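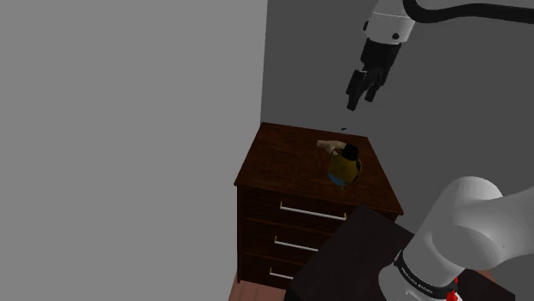 Dark wood nightstand, back corner.

Search posts, people, tags

Timeline > Local life > Wukthorpe

Right, a thread about the Wukthorpe to Dratley bus, because I've now been on it every day for a month and I have Opinions.

First off, the 109 is lovely when it turns up! You go round the back of the reservoir, over the little bridge, and if you sit upstairs on the left you get the whole valley. I'd pay extra for that (don't tell them).

But the timetable at the stop is still the summer one. It's October. I stood there for roughly 30 minutes on Tuesday with a bag of frozen peas going soft.
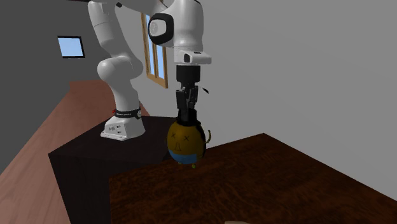
Little egg-shaped toy figure over the dark brown table.

Shout out to Şengül Yalçınkaya, who drives the early one and waits if she sees you legging it down Kang Lane. She waited for me twice last week and I was in slippers the second time.

Also the bell. Three of the buttons downstairs do nothing at all, so everyone leans over the same poor man by the doors. He's started pressing it for us, bless him.

Someone asked about Sundays: no, still nothing after teatime. I've written to the council and got a very polite email back that answered a different question.

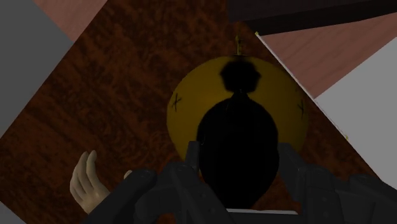
Big yellow ball, stalk on top, two little X marks.

Last one, I've put the proper winter times on Skolura for anyone who wants them. The first bus is earlier than you think, so set an alarm.

Filed under: buses, villages, moaning (mild)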